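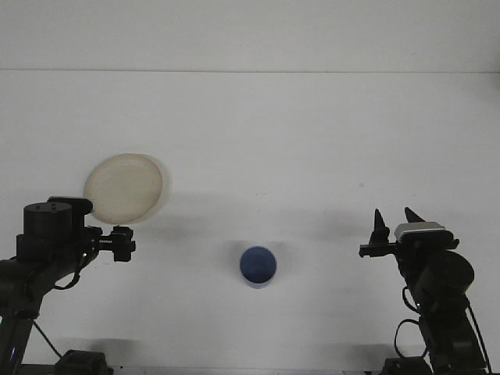 Bednarek's view is that the left arm's trouble is all in the clamp, and that rehoming it before the clamp is sorted only moves the error to a new place. He wrote as much on the cell sheet: "Fix the base, then touch the software." I had already rehomed it twice by the time I read that.

29 May 2019
Wurcombe, bench cell (two arms, black, table-edge clamps)

Complaint as logged: left gripper arrives low and toward the table center on the place step. Right arm within limits. Error grows over a session and partly resets when the cell is power cycled, which is why I went to homing first.

Checks, in order.

1. Supply. 24 V rail steady at both arms under load. No dip when the shoulder lifts. Base light on the left arm on throughout.

2. Homing. Rehomed left shoulder. Encoder offset read 439 before and 431 after. Rehomed again without moving anything: 431. So the homing routine repeats and the 8 count difference is real. Not enough by itself to explain the drop at the fingertips.

3. Clamp. Put the dial indicator on the base plate, magnetic stand on the steel offcut, and pushed the arm by hand at full reach. Base lifts at the rear and does not come all the way back. Screw was not loose to the fingers. With the wrench it took most of a quarter turn.

4. Clamp pad. Took the clamp off completely. Lower pad is the soft gray Tevent type and has taken a set on one side. The right arm has the harder pad. No record of when they were made different. Probably November, when the table was changed, but that is a guess.

Swapped the left pad for a hard one from the drawer. Degreased the underside of the table edge first - there was a film of something there, likely from the cleaning spray. Refitted, tightened in two passes, indicator back on. Base now returns to zero after a hand push, both directions.

5. Cable. The thin lead from the left arm was getting pulled straight at the end of reach. Gave it more slack in the loop and re-tied it lower down. It should not touch the table edge. The right side has plenty of slack, maybe too much, and the loops could catch on the clamp handle if the arm folds back hard. Left alone for now. One change per arm per day.

6. Rehome after clamp work. 431 again. Saved.

Test pieces: the cream plate for the left arm, the blue cup for the right. Same as last time so the numbers can be compared. Cup goes in the middle so both arms have to come in from their own side. Plate is the harder one because the jaws have to hold it by the rim and any sag in the arm gets multiplied across the width.

Speed for the checks set to 160 on both arms. Sturkance's default profile is 200, and at that value the left shoulder rings when it stops, enough to hide a small base movement. Do not compare runs taken at different speeds. I did that last time and wasted a morning.

Gripper, left. Ridged clamp pieces inspected and brushed out. Wear on the ridges is even. Grip current limit unchanged.

Gripper, right. The two fingers are not a matched pair, one tall and tapered, one shorter and set at an angle. This is how Seung-woo Yang set it up and the offsets in the Jin config assume it. Do not "correct" it. If a finger is replaced, replace like with like and redo the tool center. Gray tip on the short one is still firmly on.

Bracket on the right gripper: screws checked, one was slightly under torque. Marked with paint pen.

Lighting is dim with the overheads half off. The cup shadow was being picked up as part of the cup by the old threshold setting, so I have moved the threshold and written the old value on the sheet. Would like Seung-woo to look at this, as the plate is close in tone to the wall and I may have made that side worse.

Open items:
- Hard pads, order two more. Drawer is now empty.
- Check clamp screw torque on the left arm after a full day of running. If it has moved, the table edge is giving and the pad was only part of it.
- Right cable loops, see 5.
- Repeat the place test at 200 once the clamp has settled. Not before.
- Ask Edmund where the torque figure on the cell sheet came from. It does not match the Tevent card in the box.

Added later, from Edmund by message: the figure on the sheet is his, taken with the old table, and should be treated as out of date. Use the card. He also wants the indicator left on the base for the long run, stand taped down. Will do, but the stand needs to sit clear of the elbow, and at present there is only one spot on that side where it does.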